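Dursun Opens Orders for Borix Hand-Held Gripper Kit

Vollisthorpe, 22/10/2022 - Dursun has opened orders for Borix, a hand-held gripper kit intended for laboratories and companies that teach robots to handle household items. The company announced the offer at its Vollisthorpe office, together with a service plan that covers training, repair and the checking of recorded work.

The kit allows a person to carry out a task by hand while using the same type of jaws that will later be fitted to a robot arm. A camera on the tool records each movement from close range. The recordings may then be used to train control software, and customers do not need to have a robot arm on site while the work is being recorded.

Dursun stated that the first production run will consist of 122 kits. Of these, 84 have been reserved by customers who took part in the trial program earlier in the year. The remaining units will be assigned in the order in which requests are received, and deliveries are scheduled to start in November.

Each kit contains one gripper, two sets of replacement finger tips, a charging unit, a carrying case and a printed handbook. The gripper weighs 800 grams with the camera attached. Customers who order more than one kit will receive a shared account through which recordings from all of their tools can be stored and reviewed.

Yavuz Özkan, director of products at Dursun, said that the design had been changed several times in response to comments from trial users.

"Our customers asked for a tool that a person can hold for a full work session and that can be repaired without being sent away," Mr. Özkan said. "The finger tips and the linkage can now be replaced at the user's own bench with the parts supplied. We have also written the handbook again from the first page to the last, as the earlier version assumed too much knowledge on the part of the reader."

The trial program was carried out with Fleltach, a home services company that provides cleaning and laundry support to private households. Fleltach employees used the kit in 109 homes over the course of the program. The tasks included clearing tables, placing dishes in racks, picking up clothing from beds and chairs, and sorting items before washing.

Ozan Yalçınkaya, who managed the program for Fleltach, said that employees received one morning of instruction before they began. He noted that most of them were comfortable with the grip after a few sessions, although those with smaller hands asked for a shorter reach to the trigger. Dursun has since added an adjustable trigger stop, and it will be supplied with all kits in the first run.

"Our staff know how to handle other people's belongings with care, and that knowledge is what we were able to bring to the program," Mr. Yalçınkaya said. "We also asked that every household give its written consent before any recording was made - this condition will remain in place for any further work."
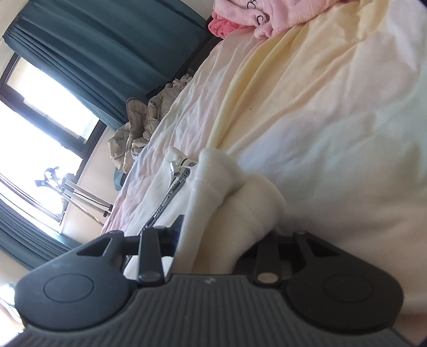
Clothing was given particular attention in the trial, and Dursun has made it the subject of a separate chapter in the handbook. Soft items change shape each time they are lifted, and the chapter advises users to look for a thick part of the garment before closing the jaws. A white garment bunched up on a pastel sheet, with its rolled folds held between the jaws and a printed zipper tape running down beside them, offers several such places as well as some that call for more care. Users are asked to keep the finger tips clear of zipper pulls and to take hold of as much cloth as the jaws will allow. The chapter also covers bedding, towels and padded jackets, and it gives advice on working near windows, where strong daylight can wash out part of a recording.

The service plan is offered at two levels. The basic level includes telephone support and replacement of worn parts for one year. The full level adds a day of on-site training and a review service, under which Dursun employees examine recordings and report on any that are not suitable for use. Customers may move from the basic to the full level at any time during the year and will be charged only the difference.

Prices are provided on request and depend on the number of kits and the level of service selected. Public universities and technical schools may apply for a reduced rate. Applications should be submitted in writing on the institution's letterhead and should include a short statement of the intended use.

Dursun will hold demonstrations of the Borix kit in Vollisthorpe throughout November. Attendance is free of charge, but places are limited and registration is required in advance through the company's sales office. Visitors who wish to try the gripper on their own materials may bring small household items or clothing with them. A loan unit will be available to organizations that cannot attend, for a period of up to two weeks.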